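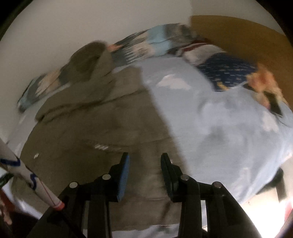
Boonmee Klinhom replied that the Petchrat policy still stalls after the first sleeve fold, and asked whether the new hand-held demos were being rejected at import.

Ticket 271 – Hetton gripper, jacket folding demos
Opened 5/10/21

Problem: Zinmont import drops demos of the olive jacket. The log says "tracking lost" each time the tool moves quickly over the bed.

Checked so far:

1. Recalibrated the jaw width. No change.

2. Cleaned the lens and repeated the approach at half speed, jaws open, hood at the wall end. The jacket is spread out with bare sheet to its left, so the tracker has the sheet's print to work from.

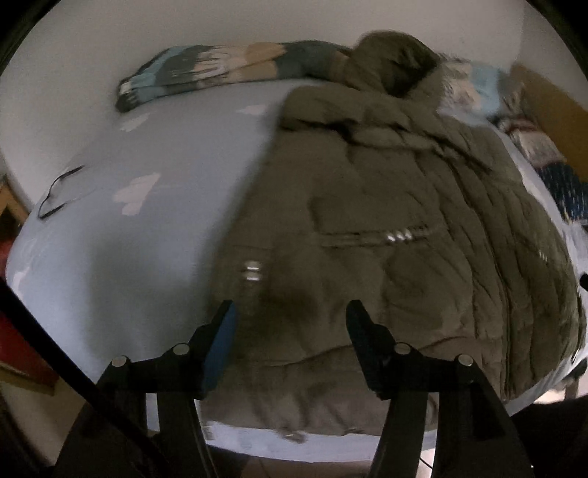 3. Raised the exposure limit in Trurkenwood. Made it worse – more blur, same error.

4. Put the limit back and re-recorded at half speed. Of 48 demos, 2 were dropped.

Status: workaround in place. Leave open until the policy is retrained.

Comments (2)

Same error here with a grey blanket. Slowing down fixed most of it.

Does half speed carry over to the trained arm? Ours folds very slowly now and I'd like it back to normal.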